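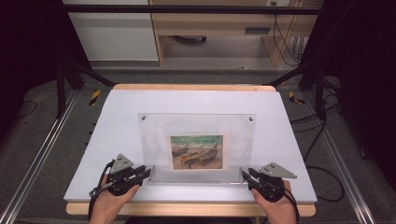
Demonstration gathering with hand-held grippers

Demonstration gathering with hand-held grippers is a way to collect examples for a learning system that will later control a robot arm. A person takes one gripper in each hand and performs a task on a work surface. Cameras on the tools and above the work surface record what happens, and the recordings are later used as training examples. The robot itself does not need to be present during the work. The method is used mostly for tasks with two hands, where guiding two arms by remote control is slow and makes the operator tired.

Background

Early collections of robot examples were made by remote control. The operator moved a pair of leader arms, and a second pair of arms repeated the movement. The quality was good, but each station needed a full robot, and the robot had to stay in one laboratory. Hand-held tools were introduced to remove this limit. The jaws have the same shape as the jaws of the robot, so the contact between jaw and object is kept similar in both cases. What changes is the rest of the body: a human wrist can turn in ways that a robot wrist cannot, and some recorded movements must be thrown away later for this reason.

Choice of objects

Transparent objects have a special place in such collections. Glass and clear plastic do not have a stable appearance of their own. They show what is behind them, and their edges become bright or disappear when the point of view changes by a small angle. Depth cameras often measure the surface behind the object and not the object. A learning system that has seen only boxes and cups of solid color will usually close its jaws too early or in the wrong place.

The acrylic picture frame is a common choice for this group. It has thin edges, flat reflecting faces and small metal fasteners, and the print inside gives one region with normal color. It can be turned, lifted, laid down and set upright again, and in most of these steps the two hands have to work together.
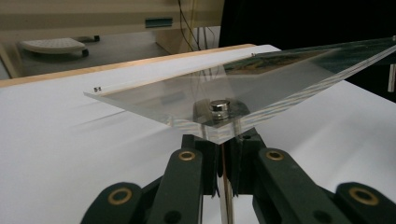
Kisimel Group for Manipulation Data, Jerkholm

Camera views

A gripper camera moves together with the jaws, so the fingers keep nearly the same position in every recording while the object and the room move behind them. This is useful for the learning system, because the distance between fingertip and object can be read directly from the view. The weakness is that a large object can fill most of the picture, and the operator's intention is then difficult to understand from this view alone. For this reason a head view is recorded at the same time. It shows both tools, the object and the surface.

The views must be aligned in time. In the procedure used at Jerkholm the operator closes both jaws two times before the first movement, and the closing is searched for in all recordings. A program named Bestusus does this search and marks the recordings where it was not successful. These are checked by hand.

Recording procedure

One example, called an episode, begins with the object at rest and ends when both tools have moved away from it. Operators are asked to work at a calm speed and to avoid stops in the middle of a movement. If the object slips, the operator corrects the error and continues. Such episodes are kept and receive a separate label, as they teach the system how to recover.

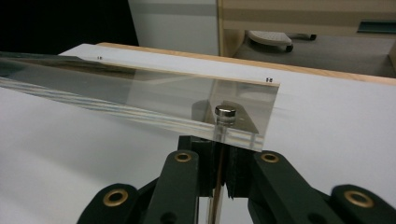 The place of the grip is also varied on purpose. When an operator always takes a flat object by the same corner, the system learns the corner and fails when it is covered or turned away. The instructions therefore give a list of 14 starting grips, and the operator follows the list in mixed order. Grips close to a metal fastener are included, although they are less comfortable, because a robot cannot always choose.

Size of collections

The Rangel collection, which was recorded with the same procedure, contains 3,000 episodes with household objects. Of these, 1,090 use objects that are fully or partly transparent. A first version had only 200 transparent episodes, and the systems trained on it were not reliable with clear plastic.

See also

Imitation learning
Remote control of robot arms
Perception of transparent objects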